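Grurkar Kitchens, night shift. A thread about the machines and us, written slowly because English is my third language.
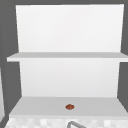
1/ I work at the Pokdale site. We prepare trays for hospitals and two schools, 2,000 trays on a normal day. In July the company told us that the putting away and the tray filling will be automated, step by step. I was afraid, I can say it.

2/ Before the machines come to a station, the people from Unport build the station on the computer. Shelves, sink, counter, one or two pieces of food. Then they try the reach and grasp there many times. I did not know this kind of work existed.

3/ They asked five of us to sit with them and look at the simulated kitchens. At first I thought it was only politeness. But we found real things. In their kitchen the shelves were almost always empty. In ours a shelf is never empty after 4 in the morning.

4/ Also they did not know that we put small food close to the front of a shelf, so the short colleagues can reach it. The program had no short colleagues. Now it has a rule for this.

5/ In the first test week the system had 761 failed picks on the real line. I know the number because my new task is to write down each one: what was the item, where was it lying, what did I do after.

6/ Last week it was 313. My supervisor was happy. I was also happy, and then a little less happy when I was driving home, because I understood what the number means for my hours.

7/ To be fair: no person lost the job until now. Two colleagues moved to the Salazar building for packing. They say it is quieter there but the bus is bad. One of them wants to come back.

8/ What is better: my shoulders. I lifted trays for nine years and now I sleep on my left side again. What is worse: we talk less. When you fill trays next to another person you talk all night. When you watch a screen you look at the screen.

9/ Something I asked for and did not get yet: the training with the simulator is counted as "extra task" and has no pay grade. I think if a company needs what I know about a shelf, this is work with a name. We have the meeting on November 13, 2024 and I will bring my list of failed picks with me.

10/ Some people asked me if they should say yes when the engineers invite them. I would say yes. Ask first if the hours are paid, and ask to see the simulated kitchen early - changes are easy for them at that time. Later they say it must wait for the next version.

11/ I will write again after the meeting. My break is finished.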